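Week 4: Marble that isn't marble
Surface Materials in the Home, course notes

Read these before the session and bring the Bralow swatch card with you. The exercise at the end uses it.

1. What the word covers

Go into any showroom and "marble" is on half the tags. Very little of it came out of a quarry. The word gets used for at least 2 things that ought to be kept apart: a material, and a look. A geologist means limestone that has been changed by heat and pressure. The stone trade has always been looser and will sell you a hard limestone under the same name if it takes a polish. The showroom is looser again, and there "marble" can mean a printed film glued to a board.

I have no quarrel with the printed board. It is cheap, it wipes down, and you can put a lemon on it. My quarrel is with tags that say "marble effect" in small type and "marble" in large type. Get in the habit of reading the small type first.

2. Where veins come from

Veins in real marble are mostly impurities (clay, iron oxides, graphite and so on) that were in the limestone before it changed, or that were carried in later along cracks. They follow the history of the rock. They run through the thickness of the slab, so a vein on the top face should turn up again at the edge. It may wander on the way through, but it should be there.

Imitations have to get their veins some other way. Painted plaster, or scagliola in its better forms, goes back centuries, and good scagliola has color through the body of the material, so the edge test will fool you. Printed laminate repeats. Engineered quartz is somewhere between, with pigment placed by hand or by machine, and the depth of the vein varies with the price.

3. The claims, and what I make of them

The Clorkitz brochure says its pattern is "random, as in nature." It is not. We laid out samples from the same line in April and found the same forked vein on 3 of them. A long repeat is still a repeat, and a kitchen is big enough to show it.

Bavance says that 87 percent of buyers could not tell its board from stone. Ask how they were asked. The brochure does not say how far away the buyers stood, what light they had, whether they could touch the sample, or what stone it was shown beside. I could get nearly any number you like by moving people back far enough. Until those details turn up, treat the figure as decoration.

Bošković, the smallest of the suppliers on your list, makes no claim at all about realism and prints the repeat length on the back of the sheet. I wish more of them did.

4. Pale patterns are the hard ones

Students expect bold veining to be difficult to judge. In my experience it goes the other way. A strong black vein gives you something to follow to the edge and something to look for a second time. Very pale surfaces give you almost nothing. The mottling is low in contrast, the darker lines are as thin as hair, and the eye gives up and calls it stone. From the surface alone, plaster and stone can be hard to separate.
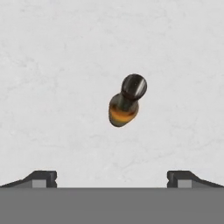 A reader of last year's notes, writing from a fitting shop, objected that none of this matters once the top is installed, because customers look at the kitchen as a whole and never at the vein. I accept that for most customers. It does matter when they come to seal it, cut it, repair it, or spill vinegar on it. Acid etches true marble and does not etch laminate, and the wrong cleaner used on the wrong belief is an expensive mistake. The same reader also said that cut edges are usually hidden under a strip, which is a fair point against my favorite test. Ask for the sink cutout.

5. Exercise

Sort the swatches on the Bralow card into stone, engineered stone, print, and "can't tell." Use the last group freely. For each swatch write down which test you used: edge, repeat, temperature to the hand, or weight. "It looked real" is not a test and will be handed back.

Do not use acid on the card. It has to go back to the supplier.

Next week: wood grain, and why oak is on everything.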